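Ilard tabletop demos, data card

Status: second release, September 23, 2022. Supersedes the January upload, which had the two splits mislabeled and should be deleted if you still have it.

What is in it

1210 demonstrations of short table tasks, recorded by people holding a gripper tool in one hand. 92 of them failed our own replay check and are kept in a separate folder. A policy trained on the rest is called Trovent in the logs.

The usual pitch for hand-held collection is that it is cheap and carries straight over to the arm. Cheap, yes. We are less sure about the second part. A person's wrist does things our arm cannot do, and the person never has to think about joint limits.

Views

Each demonstration has one view, from the tool itself. Both fingers stay low in the picture and the table takes up most of the rest.
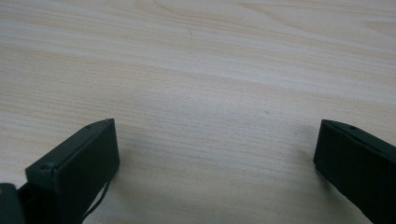 Fingers open over bare wood, nothing held. The thin black cable is at lower left.

Please look at a good number of frames like this before quoting any score. Open-gripper frames over plain wood tell a model very little about what to do next, and a model can do well on them by predicting that the gripper stays open. The Hudero baseline numbers in the results file do not correct for this. We would treat them as an upper limit.

Wood grain is another worry. The table has a strong pattern, and we suspect some models use it to work out where they are. We have not tested on a plain surface.

Objects may also sit far from the fingers, near a border of the view. In the sample below, a white tube with a line of black Chinese characters lies at upper right, while the space between the fingers is empty. A tight center crop would throw away the only object on the table in view.

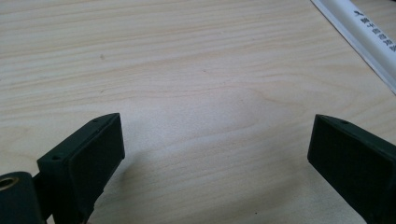

Known problems

Gripper width is estimated and drifts over long recordings.
No force or touch signal of any kind.
Start and end points were marked by hand, with 2 people marking and no agreed rule for the start.
The Tambunan loader drops the last frame of every file. Use the plain reader.

Use

Fine for pretraining or for testing a loader. We would not use it alone to claim that a robot has learned a task.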